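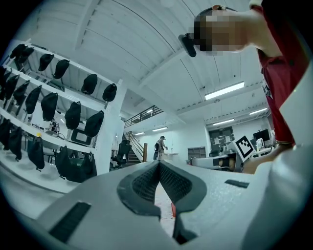
Re: [gaming-policy] Draft submission on pokies trading hours

From: Malsha Ranasinghe
Date: May 22, 2025

Thanks for sending the draft around. My comments are below, under the parts they refer to. I have left out the sections I had no changes for.

> The council should ask the state to bring closing time for
> gaming rooms forward to 2 am, with a break of at least
> 5 hours before they can reopen.

I support the 5 hours. The wording needs work, though. As it stands, a club could shut its gaming room at 2 and leave the bar open next door, then let people back in at 7. If that is what we want, fine, but the Drireck group told us in April that they wanted the whole venue closed for the same period. We should pick one and say so. My preference is the gaming room only. It is the part the regulator deals with, and asking for the bar as well brings in the liquor people and a separate process.

Also, please write "gaming room" all the way through. The draft has "gaming area", "gaming floor" and "machine room" in different places and a reader could take them as three separate things.

> Venues within 400 metres of a school should not be able
> to apply for extra machines.

How is the 400 metres measured? From the front door or the boundary? On foot or in a straight line? The Pilen Hotel is inside the distance on a straight line and outside it if you walk, as you have to go the long way past the rail crossing. Their solicitor will raise it on the first day. I would put "measured in a straight line from the nearest boundary of each property" and leave it there.

I would also add a sentence saying what happens to applications already lodged. Altari has one in now for its second site. If we say nothing, they will argue that the old rule applies to them, and they would probably be right.

> The community benefit fund has been poorly run and the
> money has gone to the clubs' own projects.

Can we back this up? I read the last two annual statements and they list a resurfaced bowling green and a kitchen refit, both at the clubs that paid in. They also list grants to the swimming club and the food pantry. "Poorly run" is an opinion, and it gives them something easy to answer. I suggest:

"Part of the fund has been spent on improvements to the contributing venues. We ask that this spending no longer count towards a venue's required contribution."

That is the change we are after anyway, and it can be checked against their own paperwork.

> As Mr Wickramasinghe said at the public meeting, most of
> the councillors already agree with us.

Please take this out. He was speaking for himself, and I don't think he would want to see it in a public document. Two of the councillors were not even at the meeting.

On length, the guide for submissions asks for 4 pages and we are over that. The history section at the front could go to an attachment. The people reading it know when the machines came in.

One thing I could not find in the draft is self-exclusion. At the moment a person has to sign up at each venue separately, and someone who wants to stop has to walk into every one of them to do it. A single form covering the whole shire would be a small change and I haven't heard any of the clubs object to it. I can write a paragraph if people want it included.

If you send me the file in an editable format I will put the changes in with tracking on. The version that came through the list was a PDF and the page numbers had dropped off.

Malsha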